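Residents of Garisbridge and Skamarby may use this page to find answers on the household oil and liquids collection run by Groda. Please read it before contacting the office.

## General

**Who may use the service?**

Any household with an address in Garisbridge or Skamarby. Restaurants, food trucks and other businesses must arrange a separate contract with Groda and may not bring their waste to the household counter.

**What does the service accept?**

Used cooking oil, expired cooking oil, and oil drained from canned or jarred foods. Motor oil, paint, solvents and garden chemicals go to the hazardous waste counter at Skamarby, which keeps its own hours and has its own form.

**Is there a charge?**

No. The cost is covered by the yearly sanitation fee shown on the property bill.

## Preparing containers

**What kind of container should be used?**

Plastic bottles and jugs with a screw cap are preferred. Glass is not accepted. Let oil cool fully before pouring it, leave some room at the top, and close the cap firmly. Each container may weigh no more than 14 pounds when filled.

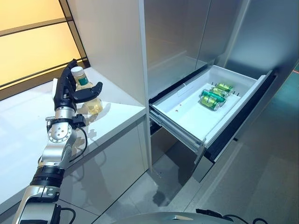 One Skamarby resident wrote to ask whether the oil has to be strained first, as the old leaflet said it did and the new one says nothing on the point. Straining is no longer required. Crumbs and small food pieces are removed at the plant. Large pieces, bones and paper towels should still be taken out at home.

**May different oils be mixed?**

Yes, as long as all of them are cooking oils. Butter, lard and bacon grease may be added to the same container. Do not add water, vinegar, dish soap or milk.

**Will the container be returned?**

No. Containers are emptied and recycled. Residents who wish to keep a container may ask at the counter for the oil to be poured off while they wait, if staff are available.

**Should the original label be removed?**

This is not necessary. If the container once held something other than food or drink, please do not use it, even if it has been rinsed.

## Drop-off and pickup

**Where is the household counter?**

At the Groda building in Garisbridge, by the rear entrance. Parking is limited to the marked spaces. Please do not leave containers outside when the counter is closed. Spills on the ramp have caused falls, and the owner of the container may be billed for cleaning.

**Is home pickup available?**

Home pickup is offered to residents who cannot travel to the counter. Requests must reach the office at least three working days ahead. Use Form 408 and state where the containers will be placed. Drivers do not enter homes.

**How many containers may be brought at one time?**

There is no fixed limit for ordinary household use. For a large amount, such as after a community meal, please call first. 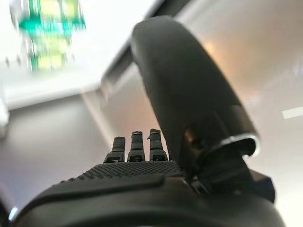
*Groda, Garisbridge.*

## After collection

**What happens to the oil?**

It is heated, filtered and left to settle. The clean part is sold as raw material for fuel, and the remainder is sent for composting where its quality allows.

**Why can oil not be poured down the drain?**

Oil hardens in the pipes and catches other waste. The property owner is responsible for blockages between the house and the street, as stated in Section 71 of the service terms.

**Is the information available in other languages?**

A Vietnamese guide, prepared with the neighborhood group Sầm, can be picked up at the counter. Other languages may be requested in writing.

**When will the service terms change?**

Revised terms take effect in September. The present terms apply until then.

Page last reviewed 13 July 2022.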